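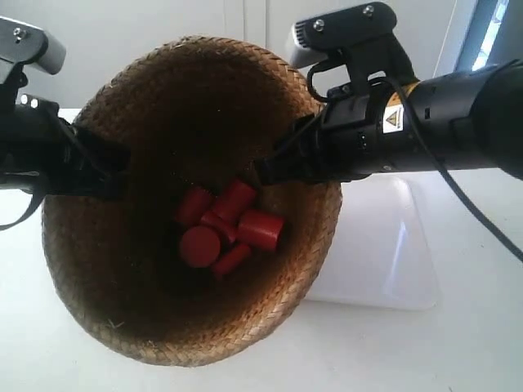 A demonstration is a kind of measurement, and a visitor who comes to an open day should treat it like one. In the earlier chapters we worked with data sheets and drawings, where every number has its unit and its tolerance. On the shop floor there is no such order. Somebody starts the machine, the people in the first row lift their phones, and after a short time it is over. The student goes home with the impression that the robot "can do it," but what exactly it can do was never written down. Take the station with the basket, which we will use through the whole chapter. Red cylinders lie in a heap at the bottom of a woven basket, one leaning against the other, and two arms reach in over the rim from the left and from the right. A person would put in a hand without thinking. For the two grippers the rim is an obstacle, the wall is curved, and each arm must also know where the other one is. If you write in your notebook only "robot with basket," you have lost nearly all of this.

The examples come from the open day of the company Rathjen in Zollodberg, which I have visited in May with my course on handling technology. We were 24 students and two teachers, and according to the list at the gate the day had 377 visitors. It was loud. The tour of the hall was led by Gülizar Ateş from the test department, and the basket station was explained by Remigiusz Mazurek, who answered our questions with much patience even when the next group was already waiting behind us. Both have read this chapter before printing and corrected two of my mistakes.

After working through the chapter you should be able to

prepare a visit with a list of questions in writing,
separate what you have observed from what you were told,
describe a grasping task so that a colleague who was not there can set it up again,
judge how much a single run says about the reliability of a system.

4.1 Before the machine moves

Most of the useful information is available before anything happens, and most visitors miss it, as they are still talking or looking for a good place to stand. Use this time. Note what the object is made of and whether its surface is regular. Note what it stands on. Note the light: where does it come from, and does the inside of the object receive any of it? In a deep container the bottom is often much darker than the table around it, and a camera that looks in from outside has to live with this.
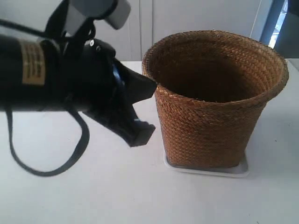 Figure 4.1 Black gripper beside the woven basket. The upper finger is at the left side of the rim, the lower finger hangs lower, level with the middle of the basket. The basket stands on a white tray.

In Figure 4.1 the position of the fingers is the first thing to write down. An arm that comes from the side meets the container at the rim, and a rim of plaited material is never perfectly even. My student Rhydian Gape drew it in his notebook as a clean ellipse. When we compared the drawings on the bus back, his was the nicest one and the least helpful -- he had drawn what he knew about baskets in general. Naheed Bukhari, next to him, had a very crooked sketch, but she had put in the tray with its raised edge and also the cable under the arm. A cable that hangs free needs its own space in every movement, and for this reason it belongs in the sketch.

The second thing is what the gripper touches and what it only comes near to. From the place of the visitor this is often impossible to decide. Then you write "touching or almost touching" and you ask. Please do not decide by feeling. A gap of the thickness of a sheet of paper makes no difference for the eye, but for the force on the basket it makes all the difference. 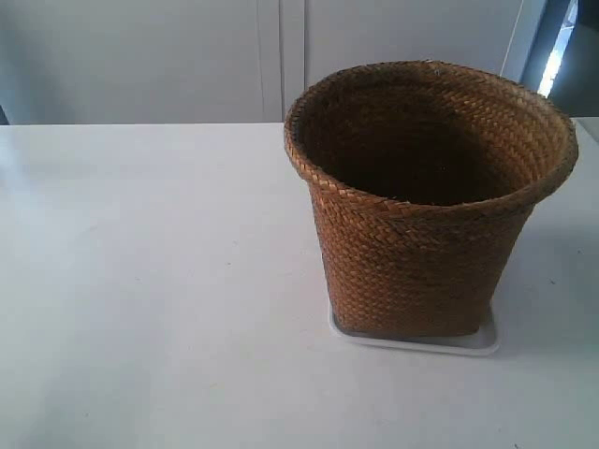

The third thing is the reference state, that means the station as it is when the arms are away. Ask the host whether you may see it before the first run and again after the last one. With both states in the notebook you can answer a question which otherwise stays open forever: did the container move? Mark its position relative to something fixed, for instance a joint in the wall panels or the back edge of the table. A distance estimated against such a line is rough, but it can be compared, and a memory cannot.

4.2 What we were told

At Rathjen the results of the preparation week were on a sheet beside the station. It gave 308 attempts to take one part out, and 81 of them had failed. Several students found this disappointing after they had watched a run that, to their eyes, went smoothly. I was rather glad to see the sheet. We will need both numbers in Section 4.4, where we calculate the failure rate and discuss what was counted as a failure -- Mr. Mazurek and I did not agree on this point at once, and his definition is the stricter one.

Copy such a sheet completely, with its heading and its footnotes. Ours had one footnote, in small letters, and only one student had copied it.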